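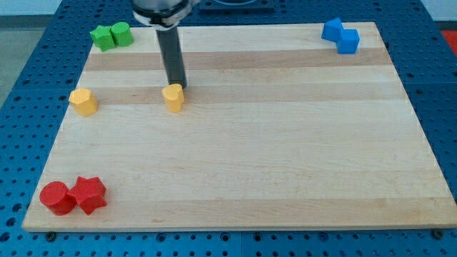 July, a bit after nine at night

My back hurts and I've had popcorn for dinner, but I want to get this down before I forget it, because Talha wants my opinion on the Trisora by the end of the week and I know that if I wait I'll just write "it's fine" and he'll buy it.

So. The Trisora kit! We have it on loan from Mosquera and it comes as a whole package — the tabletop sorting lesson, the software, the printed workbook (146 pages, of which I've read maybe the first third and then the index), and a bag of colored blocks that I have already stepped on. The arm is the one we've had at Golthorpe since before I started. Trisora doesn't sell you an arm, they sell you what to do with it, and the price tag is for the license and the support line more than for anything you can hold. I keep going back and forth on whether that's a ripoff.

The blocks are nice, I'll say that first. Solid colors, chunky shapes, stars and cylinders and cubes and so on, and the kids in the evening class are going to fight over the stars. The workbook exercise I was on today is called "Friends Together," which made me roll my eyes, but it's a good exercise. You scatter the blocks over the board and the arm has to push them around until each color is with its own color. Pushing only, no picking up. There's just the one black rod, pointing straight down, and it nudges things. I thought that would be boring to watch and I was so wrong. I stood there with my coffee going cold like it was a penalty shootout.

By midafternoon I had the greens snuggled up in a back corner, star and cylinder, the two blue cubes touching in the other back corner, and the reds side by side up front. And then the yellows. Oh, the yellows. One was way over by the left side, the one with all the flat sides like a fat pencil stub, and the other one, the roundish lobey one (the workbook calls it a "heart," I call it a potato), was across the board from it with plain wood in between and the rod right up next to it. I typed in "push the yellow heart to the other yellow block" and then spent ages talking to the screen.

What I learned about the potato: it doesn't push straight. A cube you can shove flat on a face and it goes where you'd think. The potato rolls off the rod and turns, so you get it halfway there and it's facing some new direction and heading for the reds. I had to reset twice. Ildikó came by on her way out, watched one attempt with her bag already on her shoulder, and told me to try a bunch of little pushes and stop after each one to look. She was right, and it bugged me a little that she was right that fast. Page 191 in the online manual says the same thing, as I found out later (the online one is longer than the printed one, why would you do that to people). The setting is called "step length" and it comes set way too high out of the box. I brought it down to 6, no idea what the units are, and the whole thing calmed down.

With the lower setting I did get the yellows together before I packed up. It took forever. I cheered out loud and there was no one left in the building except the guy with the floor machine, who gave me a thumbs up.

Okay, the things I want to tell Talha, so they're all in one place:

- Typing commands in normal English works better than I thought it would. "Move the green star left a bit" is fine. "A bit" is apparently a real amount to it.
- It gets confused if you call something by a name it doesn't like. I said "yellow hexagon" for the pencil stub and it went for the potato. To be fair, it's an octagon. I had to go back and count the sides.
- Setup was half a morning, mostly the license thing, which wanted a code from an email that went to the old Dostomness address. Whoever still has that login, I need it.
- The support line picked up on the second ring. Very nice lady. She knew about the step length problem, so maybe fix it then??
- The lesson timer assumes a class of kids can do this exercise in one sitting. No way. I'd split it over 2 sessions and let them do the easy colors first.

I also don't love that you can't save a layout. If you get the board into a good messy starting position, and you want the next group to have the same one, you have to put every block back by hand and eyeball it. I drew mine on the back of an envelope. For the money they're asking, I shouldn't need an envelope.

Would I buy it? Today I think yes, for one year, if they knock something off for the evening class. This morning I would've said no and mailed it back. The little kids won't care about step length, they'll want to see the rod bump stuff, and the older ones will get properly annoyed by the potato like I did, and then they'll start thinking about where to push it from. I got almost an hour of real thinking out of one yellow block myself. I can't remember when a worksheet last did that to me.

Tomorrow I want to try the next exercise, where you make a line along one side of the board by color. Also ask Ildikó if she wants to run it with me, she pretends she isn't interested but she asked what time I'd be in.

Need milk. Need to find that login. Bed.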